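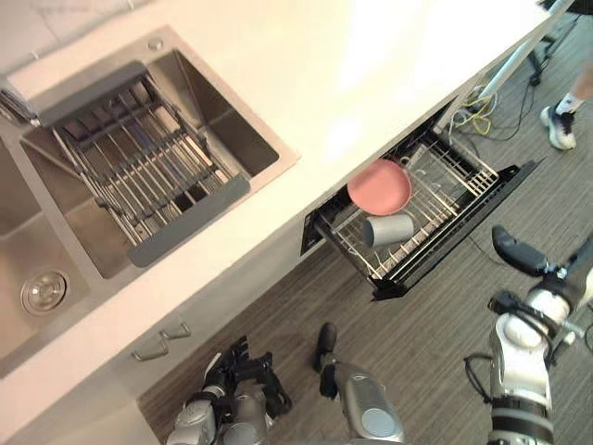
Rack over the right-hand basin, drawer open below the counter.

Holtell Residents' Board — Shared Kitchens
14 comments

kitchen_liaison
Residents are asked to move dishes from the sink rack to the pull-out drawer by Monday.

khoury_unit40
I must object. Cups trap water in the drawer. The sink rack drains properly.
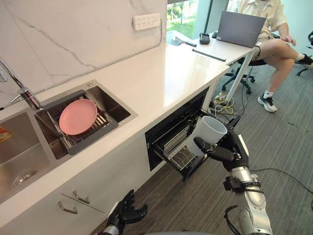
Re: Cups in the drawer

weteron_east
I respectfully disagree. Plates stand well between the wires, and a cup set at a tilt dries overnight.

khoury_unit40
Mine did not. A replacement rack is $40 — I would support buying one.

3 shares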